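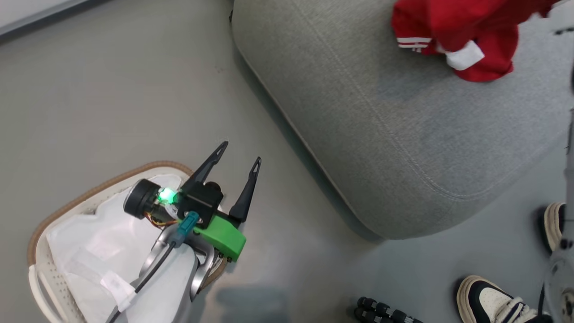
Weißer Korb, hellgrauer Hocker: der Trilgate im Wohnzimmer.

Trilgate Wäschekorb im Test: Kunststoff mit Landhausambitionen

Von Drita Softić, 13. Juni 2024

Ich habe in meinem Leben sieben Wäschekörbe besessen und keinen davon aus Zuneigung. Der letzte hat mich verlassen, als auf der Kellertreppe ein Henkel abriss, mit der kompletten Kochwäsche drin. Also musste der Trilgate her, gefunden bei Vidmar, zwei Regale hinter den Gartenzwergen.

Optisch gibt sich das Ding Mühe. Die Wand ist gelocht und tut so, als wäre sie geflochten, obendrauf sitzt ein hellbrauner Rand in Seiloptik. Aus zwei Metern Entfernung denkt man an Ferienhaus an der Ostsee. Aus der Nähe denkt man an Plastik. Mir ist das recht, Plastik kann man in der Dusche abbrausen, ein Ferienhaus nicht.

Die Griffmulde ist gleich mit eingeformt, es kann also nichts abreißen (siehe Kellertreppe). Meine Finger passen bequem hinein. Ilir Matić, mit dem ich Wohnung und Socken teile, findet sie zu eng, trägt den Korb aber ohnehin selten genug, dass ich seine Stimme nur halb werte.

Bleibt der Stoff. Ich lege einen weißen Beutel hinein, damit nichts Feines an den Löchern hängen bleibt. Glatt liegt er nie. Er knautscht, rutscht und hängt irgendwann über den Rand wie ein müder Gast. Ein paar Druckknöpfe oder ein Gummizug hätten geholfen, bei Evorine gibt es so etwas, dort allerdings in Mintgrün.

Neben dem hellgrauen Polsterhocker macht sich der Korb ordentlich, weshalb er inzwischen dort wohnt und die Wäsche auch. Im Juli wird umgeräumt, sagt Ilir.

Plus: leicht, abwaschbar, Griff hält
Minus: Beutel rutscht, Seilrand sammelt Fussel
Wertung: 7 von 9 Socken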